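Lostovbridge Makers' and Menders' Society
Minutes of the January meeting, held at the Vorkex showroom

I took the notes this time, so apologies in advance if they ramble a bit! We met at 7pm and there were 23 of us through the door, which is our best turnout since the clock tower trip. The November minutes were agreed without changes, apart from the date of the Institute's founding, which should read 1842 and which I got wrong twice.

1. Visit and demonstration
Vorkex had kindly laid on an evening for us on how they teach robots to do everyday handling jobs. I went in expecting a big arm behind a fence, and instead most of it was done by a person with a gripper in each hand, going through the job so that the movements can be recorded and used for training later (the Mateos project, they call it). The black and white patterned cubes on the grippers are there for working out where each one is. We were in among the bathroom fittings, basins and toilets and all, and I must say I've never spent such a happy evening next to a vanity unit.

The job we watched was tray handling, with a small bottle standing on the tray.

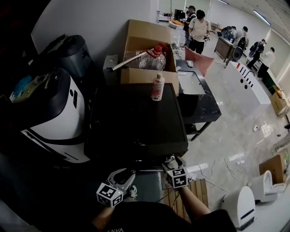
Tray work with the two hand-held grippers, vanity counter to the right.

Lots of questions afterwards. Someone asked how many goes they need of each job and the answer was 300 before they even look at the results, and there was a bit of a gasp at that. Several of us had a try with the spare pair of grippers. I was hopeless! It's like eating peas with barbecue tongs, and your thumbs ache after five minutes. We also talked for ages about whether a glossy tray is harder to deal with than a matt one. Vorkex think it depends on the lighting and have promised to send us a note.

Agreed: I'm to write and thank Vorkex, and ask if the juniors could come at Easter.

2. Money
The coach came in at 20 pounds under what we'd put by. Agreed to carry it over to the next outing.

3. Next visit
Two ideas, the Taltomov bottling line or the signal box again. Taltomov won on a show of hands, but they can only take us in the daytime, so please tell me if that rules you out.

4. Any other business
The soldering irons are still missing their stands. If they're in your garage, please bring them back. A green scarf was left on the coach and I've got it.

Closed at 9.15pm. Next meeting in February, back in the usual room.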